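"I wanted to hear the wrong notes too"

Rosimeire Cordeiro teaches singing to adults who believe they cannot sing. She came to Skistthorpe from Macedo when she was 27, with one suitcase and a job in a bakery, and she did not plan to stay. Now she leads the Imwood choir, which meets every week above the old post office.

I met her in January, at nine in the morning, because she says that her voice is awake before her head. She made coffee and put the cup in front of me without asking if I drink it.

How does a person start a choir in a language which is not her own? "I did not start it," she said. "I only complained. In the bakery we were singing at five in the morning, me and two other women, and I complained all the time that they sang so quietly. One of them said, then do something about it. So I put a paper on the door of the shop."

To the first evening came 12 people. Four of them could read music and the others were looking at the floor. Rosimeire had prepared a song with three parts and she saw very quickly that it was too much. They sang one line for the whole evening. "One line, and we sang it sitting, standing, with closed eyes. A man asked me when we would get to the second line. I told him in February."

She laughs when she tells this, but she is strict about the method. For the first months her singers get no paper. They learn by ear, as she learned from her grandmother, who sang while she was washing the stairs of the building. Rosimeire thinks that the paper makes people afraid. "They look at it like they look at a letter from the bank. When they only listen, they make mistakes, of course. I wanted to hear the wrong notes too. If I don't hear them, I can't help."

Not everybody likes this. Some singers left for the church choir, where there are folders and a piano in tune. She was hurt by this in the first years, she told me, and now less. Two of them came back. One still brings his own folder and keeps it closed on his knees.

The repertoire is mixed. There are lullabies from her home, a few sea songs which the older members knew already, and one long piece, Saluveo, which she wrote herself over many winters. The title is a word her grandmother used for calling the children in to dinner. It is not in any dictionary, and Rosimeire does not want to change the spelling, although the printer of the concert program corrected it twice. 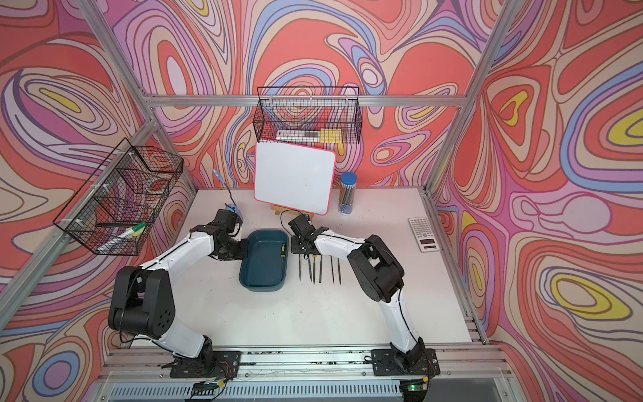 Loops of coral red, lavender and cream cover the walls around a white tabletop.

Saluveo was sung for the first time last summer, in the hall of the school. They sold 527 tickets. Rosimeire remembers almost nothing of the evening except the beginning, when the low voices came in too early. "I looked at them and they looked at me, and we continued. My sister was in the second row and she said it was beautiful that they started alone. I did not tell her."

I asked her what she says to people who were told as children that they should only move their lips. She has met many of them. She does not argue, she said. She asks them to speak a sentence, for example what they ate for breakfast, and then to say it again and stay longer on the last word. "And there is a note. Maybe an ugly note, but it is there, and we can work with it."

For the spring she is preparing songs for the women's voices only, and the men are a little offended. They will get their own evening in the autumn, if they learn to come in on time. She looked at the clock then and began to put on her coat, still singing something low under her breath, and I finished my coffee standing.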